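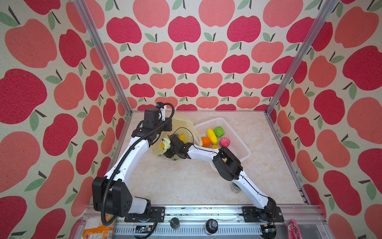

Slide 1. White basket with toy fruit, yellow bag beside it on the floor.

The Bag and the Basket: what we learn from a pretend shop
Speaker notes, October meeting of the Widora toy library group

Wait until people have sat down. Keep slide 1 on the wall while they find chairs.

Good evening. Thank you to Fathima Weerakoon for the invitation, and for the tea. I was asked to talk for half an hour on pretend shopping, and I want to spend most of that time on two very simple objects, a basket and a plastic bag. The fruit is only there to give them work to do.

Start with the basket, because it is easier. It is white plastic, the sides are a grid of square holes, and it keeps its shape. A child who puts the banana in the basket can let go and look at it from any side. In the slide the banana is near the back, next to something bright green. I have heard children call it cabbage and I have heard them call it pepper, and I accept both. At the front there is an orange fruit. The pink one on the right is a good one for discussion also. Ask the room: peach or dragon fruit? (Let them answer. Do not correct.)

The point to make here: with a basket, the child's attention can stay on the fruit. Which one first, which one on top, what is still missing from the list. At Dikgate we use a list with pictures and no words, up to 7 things on it.

Now the bag. The bag is lying on the floor and it is crumpled. It has an opening, but you must find it. If you hold one side, the other side falls down. An adult does this every week in the supermarket and does not notice that it is a job for two hands - one hand keeps the mouth of the bag open and the other hand brings the orange. For a child of five years this is real work, and I think it deserves its own lesson.

Tell the story of Anoma's group here, but short. Anoma Dissanayake gave her children only bags for one month. They were angry in the first week. In the third week they had begun to help each other, one child holding the bag and one child filling. Sunil, her husband, wrote down each time he saw this and he had 194 notes at the end. I will not show the notes, his handwriting is very small.

Safety, please do not skip. Thin bags are used only with an adult at the same mat, and they go back in the high cupboard after. For children under three we use cloth.

Next slide.
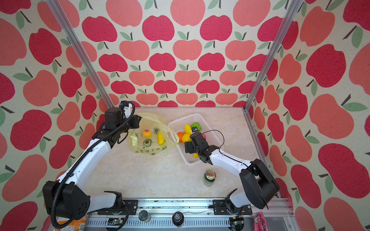 Tùng Lã
Play materials adviser, Nonura Toy Library

Stay on this slide for some minutes. I want people to look at the bag itself.

It is thin enough that the print shows through. There is half an avocado in green, with the brown pit, and a smaller avocado higher up. Near the lower edge there is a line of Chinese characters. When I bring a printed bag to a group, the children want to talk about the print before they want to pack anything, and I have learned to give them this time. Some questions which work well:

What could we buy in a shop that gives this bag?
Where are the handles now? To which side do they fall?
How would you open it if your friend is holding the fruit?

Then say something about the wall. Many people ask me if pattern is a problem for concentration. Here the paper is full of apples, dark red ones and pink ones, with little leaves, and the floor is pale like marble. My opinion is that a plain floor helps more than a plain wall. The yellow bag is easy to find on it. With a carpet full of roads and houses, small things get lost, and then the game becomes searching.

If someone asks about cost: a basket is cheap, and bags we have all at home already. Sewwandi Talukder has the lending list from Siddiqui hall and can tell you which fruit sets are in at the moment.

Practical part (if there is time, 5 minutes). Each table gets one basket and one bag. Pack the basket, then move everything to the bag, then back. Change persons. Ask them to do the bag with one hand only, so they feel it.

Questions. Ask Fathima to take the microphone around the room. Collect the baskets before people leave, and put the pink fruit in its own box, it marks the others.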